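July
By Marwa Shehata, project lead, the Gundidthorpe Reading Rooms

Dear Ileana,

Thank you for your patience with this one, and for letting me send it in my own words instead of on the form, which as you know I have never got on with. This report covers the second half of the grant period. I have put the money at the end and the people at the front, as I did last time.

When I last wrote we had just opened the second of our 2 reading rooms, the one over the old Mola shoe shop, and were rather anxious about the stairs. They have been less of a difficulty than we feared. The handrail you kindly let us move money across for went in during the spring and is used by everybody, me included. The ground floor room at the chapel end is still the busier of the pair, mostly on account of the kettle, and it is where the beginners' group for adults meets.

That group is the part of the work I am proudest of. We said in our bid that we hoped to bring 16 adults through the first stage, and 16 have now finished it, although I should say straight away that four of them are not the people who started. We lost some in the winter to shift changes at the packing plant and one to a new grandchild in Leeds, and others came in by word of mouth to take their places. Hazem Zerouali, who teaches the group, rewrote most of his plans so that someone could join in the middle of a term and not feel they had walked into the wrong room. It was a great deal of extra work for him, and I would like it noted.

What people want to read has surprised us again. We had bought graded readers, and they do get borrowed, but the real appetite has been for letters: hospital letters, school letters, the long one from the water company that went to every house in the village. Hazem now gives the first half hour of each session over to whatever post people have brought with them. One learner read a whole appointment letter aloud to the group in May and then read it again, because she had enjoyed it so much the first time. We have kept the graded readers on the lower shelf, where they are easier to reach, and I have stopped worrying about them.

The children's hour has had a bumpier time of it. Numbers were good until Easter and then dropped off sharply when the football moved to the same afternoon. Marlene Wegener tried starting half an hour earlier, which suited the children and did not suit a single parent, and we are now back where we began. Our plan for the autumn is to move it to the morning at weekends and to let the older ones read to the younger ones, which they were already doing quite happily in the corner without being asked. I would be glad of your thoughts, as I know you have seen this elsewhere.

Our home loans scheme is finally running. You will remember that this was the piece that slipped, and I am sorry that it did. Mostafa Lamrani has taken it over and has been very patient with the catalogue, which I had left in a dreadful state. We have 100 books in circulation among people who cannot easily get out, and Mostafa takes them round on a bicycle with a box on the back. He tells me that large print thrillers are what everybody asks for and that we have read our way through the lot. I have asked the county whether they would lend us some of theirs.

Several of our housebound readers mentioned that they struggled less with the size of the print than with the light they were reading by. We have begun talking to people about their lamps as part of the first visit, and a short leaflet on the subject is nearly ready. 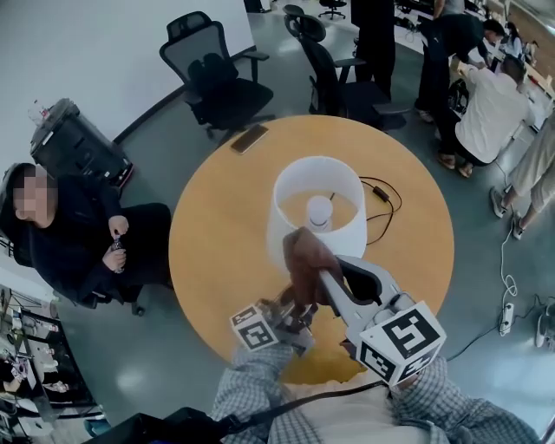

A table lamp with a white fabric shade, on a round wooden table.

On the money, there is little to alarm you. We have underspent on printing and overspent on heating, and the two very nearly cancel out. The full figures are in the sheet I sent separately. There is a small amount left in the training line – enough for one more person to do the tutor certificate – and with your agreement I would like to offer it to one of this year's learners, who has asked.

Things still to do before the grant closes: the autumn timetable, the leaflet, the repair to the upstairs window, and the end of year questionnaire, which Marlene is making shorter. If you would like to visit, do come while the beginners' group is on, and please bring a letter.

With warm wishes and many thanks,

Marwa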